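The gripper that kept letting go

Posted May 2025

I said I would write up the dropout problem once I was sure it was fixed. It has been long enough now, so this is the whole thing, including the week I spent on the wrong part.

The setup is the two-arm cell I have been running at the Ostville shop since last July. Both arms share one rail and work over the same board. The job is plugs: pick up a plug, move it to an outlet, push it in, pull it out, put it down. We run it over and over and log each cycle. It is dull work and the arms are good at it.

The fault was on the left arm. Partway through a cycle the gripper would stop answering. The arm itself carried on along its path as if all was well, but the fingers went slack and whatever they held dropped to the board. A second or so later the gripper came back, reported itself open, and the controller marked the cycle as failed. No alarm, no stop. If you were not standing there you would only find it in the log.

First time I saw it was at cycle 791 of a long run. I restarted and it did 33 more without trouble, then dropped again. After that it would go half a day clean and then fail twice in ten minutes.

I blamed the gripper. It is a Furtado, the older version, and I had already had one with a weak motor. So I swapped it with the one on the right arm. The fault stayed on the left. I should have stopped and thought about that for a minute, but I decided it must be firmware, because the two grippers had been updated at different times and I was tired. I reflashed both. I changed the grip force. I slowed the close speed. None of it did anything, and each change needed a long run to prove it had done nothing. 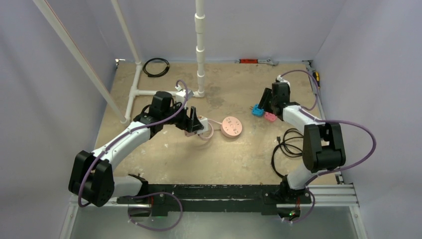 What got me looking at cables was plotting the failures against wrist position. I should have done it on day one. All but two of them happened with the wrist turned well over and the arm reaching toward the middle of the board. The other two were on the way back from there. A motor that is going bad does not care much where the arm is pointing. A wire does.

The gripper cable runs along the outside of the arm. I had set the slack by hand when I put the arms up, moving through the poses I cared about at the time. Then the task changed, the reach got longer, and I never went back to check. At the far end of the new reach the cable had a little pull on it right where it goes into the connector. Not enough to see. I found it by holding the connector lightly between two fingers with the arm locked in that pose and the drive power off, and feeling it shift.

One of the crimps inside had worked partly loose. Power to the gripper was cutting out for a moment, the gripper rebooted, and a rebooted gripper of this type wakes up open.

The fix was a new cable from Wikholm with a longer tail, 12 dollars plus shipping, and a clamp just before the connector so the pull lands on the clamp. I moved the slack so the loop opens up as the wrist turns over. Then I ran it for 3000 cycles with the log open and had no dropouts at all.

The part that bothers me more is the controller. It lost contact with a gripper that was holding something and kept the arm moving. With a small plug that means a plug on the board. I used to work at a place in Stoscombe where the parts were steel and weighed enough to break a foot, and the same behavior there would have been a different kind of day. So I changed that too. Loss of signal from either gripper now stops both arms and holds them until someone clears it by hand. I tested it by cutting power to each gripper in turn during a slow move – both arms stopped each time.

It does cost some run time. Any brief glitch now means a full stop, and if I am at lunch the cell just sits there. I am fine with that.

I have also started doing a cable check every time the task changes. Drive power off, move each arm by hand to the far corners of its reach, turn the wrist both ways, feel the connector. It takes a few minutes per arm. The right arm passed, though I replaced its cable anyway and kept the old one as a spare.

Next I want the log to record supply voltage at the wrist. The gripper reports it already and I was throwing it away.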